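Soccer Kit Maintenance at Home: Boots, Balls, Gloves, Shirts

Updated 2026-01-22

These notes cover routine care and small repairs for one household's worth of playing gear. Everything can be done at a kitchen sink and on a workbench. Manufacturer instructions take precedence where they differ.

Boots: after every use

Knock the soles together outdoors while the mud is still damp. Dried clay packs around the stud bases and has to be picked out. A plastic plant label or an old toothbrush handle clears the gaps without scratching the soleplate. Metal picks and screwdrivers gouge nylon plates, and a gouge near a stud mount can turn into a crack.

Wipe the uppers with a damp cloth. Do not hold the boot under a running tap. Water that enters through the tongue soaks the insole board, which is the slowest part of the boot to dry and the first to separate.

Take out the insoles and loosen the laces down to the last pair of eyelets. Stuff with plain newsprint, replace the paper after an hour, and leave the boots on their sides at room temperature. Radiators, car dashboards and clothes dryers are all too hot for the sole adhesive.

Leather uppers need conditioner every three or four wet matches. Apply a thin coat with a finger, working it into the creases at the forefoot, and buff off the excess after ten minutes. Synthetic and knitted uppers take no conditioner at all. On knit, use a soft brush and cool water with a drop of dish soap, brushing in one direction.

Boots: screw-in studs

Remove the studs at least twice a season, including the ones that look fine. Clean the threads with a dry toothbrush and clean the sockets with a cotton swab. Put a smear of petroleum jelly on each thread before refitting. Start every stud by hand for two full turns before using the wrench; a cross-threaded socket is not repairable on most plates.

For a seized stud:

Stand the boot heel down and put two drops of penetrating oil at the base.
Wait overnight.
Fit the wrench squarely and tighten by a hair first, then loosen.
If the flats have rounded off, grip the stud with locking pliers, with a strip of inner tube between the jaws and the plate.

Replace aluminum studs when an edge can be felt with a fingertip. Light burrs can be dressed with a fine file and then 2,000-grit paper used wet. Deep nicks cannot, and the stud goes in the bin. Replace in full sets. A new stud among worn ones puts uneven load on the foot.

Boots: sole separation

Toe separation of less than an inch is worth gluing. Anything that reaches the ball of the foot will open again within a few sessions.

Work on a fully dry boot. Open the gap with a wooden coffee stirrer, brush out the grit, and scuff both faces with medium sandpaper. Wipe with rubbing alcohol and let it flash off. Spread a thin layer of flexible shoe adhesive on both faces. Wirkum 549 is the one used for these notes; other flexible urethane adhesives behave in much the same way. Super glue sets rigid and breaks at the first bend.

Close the gap, wrap the forefoot tightly with strips of inner tube or electrical tape, and leave for 24 hours. Trim any squeeze-out with a sharp blade after it cures. Trimming early drags adhesive out of the joint.

Balls: pressure

Check pressure with a gauge. The thumb test varies from person to person and with temperature. The working range is printed near the valve, and the low end on many balls is 8 psi. Set the ball to the middle of its printed range for grass and slightly lower for hard courts.

A ball inflated indoors and carried out into cold air will read low. In December it is better to leave the ball in an unheated porch for an hour and set the pressure there. Do the opposite in summer: never leave a fully inflated ball in a closed car.

Moisten the needle before every insertion. Glycerin or silicone oil is best, water is acceptable. Dry needles push the valve core into the bladder, and at that point the ball is scrap. Needles bend at the collar, so insert straight and hold the collar, not the pump body. A burr on the tip will cut the valve. Roll the tip on fine paper to remove it, or throw the needle away – they cost very little.

Balls: slow leaks

Inflate to the top of the range and hold the ball under water in a bucket, valve up. Bubbles at the valve mean a dry or dirty valve. Two drops of silicone oil and several slow passes with a moistened needle will often reseat it. Bubbles from a seam mean a bladder puncture.

Sealant can be injected through the valve for small punctures. Use a type sold for sports balls. Bicycle tire sealant often contains fibers that block the valve. Rotate the ball in all directions for several minutes after injection and leave it with the valve at the top overnight. The ball will be slightly out of balance afterward and is best kept for wall practice.

Store balls at half pressure in the off season, out of sunlight. Net bags are fine. Sealed plastic bins trap moisture and the stitching thread goes moldy.

Goalkeeper gloves

Latex palms last longest when they are kept slightly damp and free of dirt. Wash new gloves once before first use to remove the production residue.

Washing procedure:

Put the gloves on and rinse under lukewarm water.
Add a small amount of glove wash or unscented baby shampoo.
Rub palm against palm with light pressure. Do not scrub.
Rinse until the water runs clear.
Press the water out from fingertips to wrist. Do not wring.
Hang by the wrist strap in shade.

Plekeo glove wash and plain baby shampoo gave the same result on the pairs tested at this bench. Dish soap strips the latex and leaves it chalky.

Never store gloves palm to palm. The latex bonds to itself and tears when pulled apart. A sheet of baking parchment between the palms prevents this. If a pair has already stuck, soak it in lukewarm water for half an hour and peel slowly from the wrist.

A torn palm seam can be stitched with fine nylon thread and a curved needle. Keep the stitches on the backhand side of the seam. Surface wear on the latex itself cannot be repaired. Demote the pair to training use.

Shin guards

Wash the sleeves, wipe the shells. Equal parts white vinegar and water, sprayed on and wiped after five minutes, deals with odor on hard plastic. Foam backings hold sweat and should be pressed dry in a towel before airing. Check the shell by flexing it gently over a table edge. A white stress line means replacement.

Shirts and shorts

Turn everything inside out before washing. Heat-pressed numbers are damaged by abrasion against zippers and by dryer heat, so close all zippers and line dry.

Grass stains: work liquid enzyme detergent into the stain, leave for 30 minutes, wash at 30°C or on the cold setting. Repeat before drying if any green remains.

Mud: let it dry, brush it off, then treat. Wet mud rubbed with a cloth goes deeper into the knit.

Blood: cold water only, with a little salt. Warm water sets it.

Do not use fabric softener on polyester. It coats the fibers, and the shirt stops moving sweat outward.

Peeling numbers can be pressed back if the adhesive is still clean. Lay the shirt flat on a hard surface, cover the number with baking parchment, and press with a dry iron on the lowest setting for ten seconds at a time. Check after each press. Lift the parchment only when cool. Screen-printed numbers that have cracked cannot be restored this way.

Retired shirts

A shirt kept for display should be washed, fully dried and left unfolded. Use acid-free tissue in the sleeves. Small items such as a pennant or a team photo go into an ordinary frame; shirts need a deep box frame and should be pinned through the seams, never through the fabric panels. Hang away from direct sun. Clean the glazing with the cloth sprayed, not the glass – liquid that runs under the edge wicks into the backing.

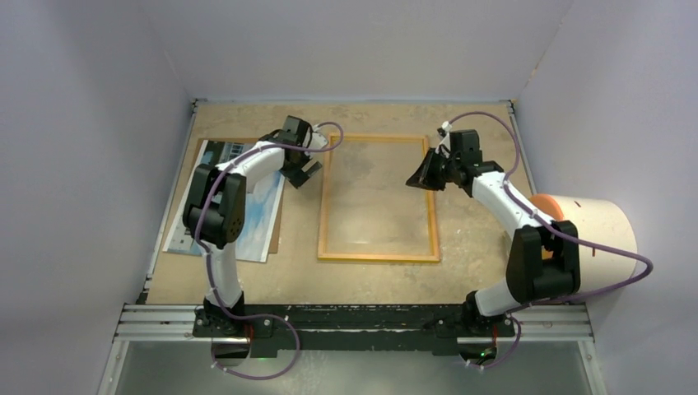
Portrait-format frame in light yellow-orange wood.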